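Night Feed

Four in the morning. Again. She has the baby on one shoulder and the Tredum health visitor's leaflet in the other hand, upside down probably.

Talk to your baby, it says. From day one. Name things.

So she names things. Curtain. Radiator. Moon, sort of. The baby looks at her with one eye, the way he does, like a landlord.

"Kettle," she says. "Sock. Other sock – no, gone."

Her mother never did this. Her mother put the radio on and got on with it, 13 hours a day at the Enduvell works, and there was a neighbour, and that was that. Nobody had a leaflet. Did it do damage? She thinks about that too long. The milk goes cold.

"Plug," she says. "Switch. Dont ever touch those."

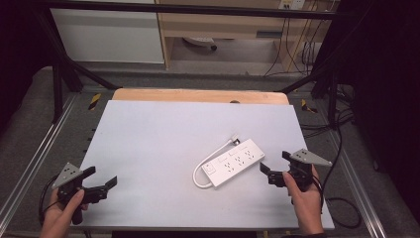
June

He's up to 17 words now. She keeps a list on the fridge. Duck, more, shoe, no. No is winning.

The playgroup at Tosau wants a form filled in. Does your child point? Does your child respond to his name? Yes, yes, when it suits him. She ticks fast, coat half on, bus in six minutes.

He is at the window. Hand flat on the glass.

"Moon," he says.

It's broad daylight. She looks anyway – and there it is, thin as anything, over teh roofs.

She misses the bus.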